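Teleop demos with clear bags – how many before it learns?
Forum: Bimanual and teleoperation

kelpwick
We're recording two-arm demos by remote control, with clear plastic bags as the thing to handle. I've done 51 and the policy still closes on nothing half the time. Patterned walls all round, bear in the corner stays put.

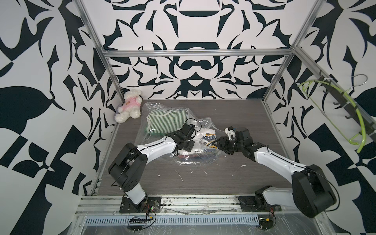

I drive both arms myself from the leader pair. Each demo is one grasp with the left, one with the right, then open the bag. Should I keep going to 400 or change something first?

Fumer
Change something first. More of the same demos will teach it the same hesitation. Do you pause before you close?

kelpwick
Yes, a second or two. I can't judge depth on film.

Everaldo Lopes
I disagree with Fumer. 51 is very few for anything soft. We needed 930 at Evstead for folded cloth, and cloth is easier to see. Check your wrist view as well – up close you get glare and folds and not much else.

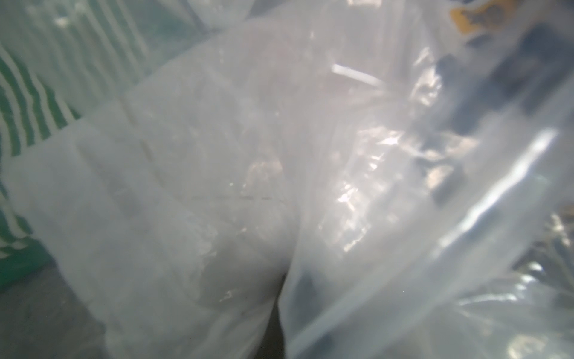 I'd keep that camera in the training set all the same. When we dropped ours the grasps got worse.

Fumer
930 good ones or 930 in total? If a third have long pauses you are paying for them twice.

Everaldo Lopes
In total. We trimmed the pauses afterwards.

tolladthorpe_lab
Try moving the lamp before anything else. We record 5, replay them, then decide whether to go on.

kelpwick
OK. I'll trim the pauses, move the lamp and record 5 more tonight. Wrist camera stays in for now.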